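Clivus Stain Notes

A plain text dataset of home cleaning and laundry notes, version 3

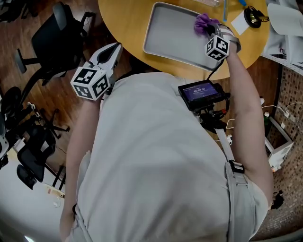
Purple cloth against the side of a gray tray, on the round table.

Hi! I'm Magdolna Kelemen and this is my stain collection. It started as a shoebox of index cards from my mother and a couple of her neighbors, and then I typed them all up one winter and kept going. There are 1,257 notes in it now. Each one covers a single spill or mark on a single kind of surface or fabric, what somebody put on it, and what they thought of the result.

What's in the folder

notes.csv — the main file, one row per note
fabrics.txt — the list of fabric names I settled on (I had "tee shirt stuff" in there for years, sorry)
sources.txt — where each note came from, with initials only
old_cards/ — my typed copies of the original cards, spelling left alone

Columns in notes.csv

id: a number. There are gaps where I threw out doubles, and I never went back and renumbered.
stain: what got spilled, in lower case. Beet, candle wax, bike grease, that kind of thing.
surface: fabric or hard surface, from the list in fabrics.txt.
age: fresh, same day, or old. Anything past one night is old.
treatment: free text, as the person told it to me.
result: gone, lighter, same, or worse. "Worse" is my favorite column to sort by!
comment: whatever was left over. Some of these run long, and a few are really about somebody's sister-in-law.

Where the notes came from

The cards gave me nearly 400 notes. Another 200 came from the swap table at the Murnulia street market, where I sat with a clipboard and asked people about red wine. The rest were mailed or emailed to me, and a big batch of those came through the Jayawardena laundry, who let me leave a form by the register and were very patient about it.

Things to know before you use it

Coffee and wine are way over-represented. Silk hardly shows up at all, and I have two notes on suede that flatly disagree with each other. I left both in.

Results are people's own opinions. One person's "gone" is another person's "lighter", and I haven't tried to even that out. Water hardness isn't recorded either — I only thought of it last March, and by then it was too late to go back and ask.

Please don't treat any of this as safety advice. A few of the old cards mix products that should never be in the same bucket. Those rows have MIX WARNING at the start of the comment, but I may have missed one, so read the label on the bottle first.

Opening the file

It's ordinary comma-separated text. Sterkon Sheets opens it fine on my machine, but it likes to turn the id column into dates, so set that column to text when you import. Accented letters are saved as UTF-8.

Using it and sending more

Use it for whatever you like, just keep my name and the version number with it. If you have notes to add, the form at the end of sources.txt has the questions I ask. I'm aiming for 3,000, and I'd especially love wool, grout, and anything involving turmeric.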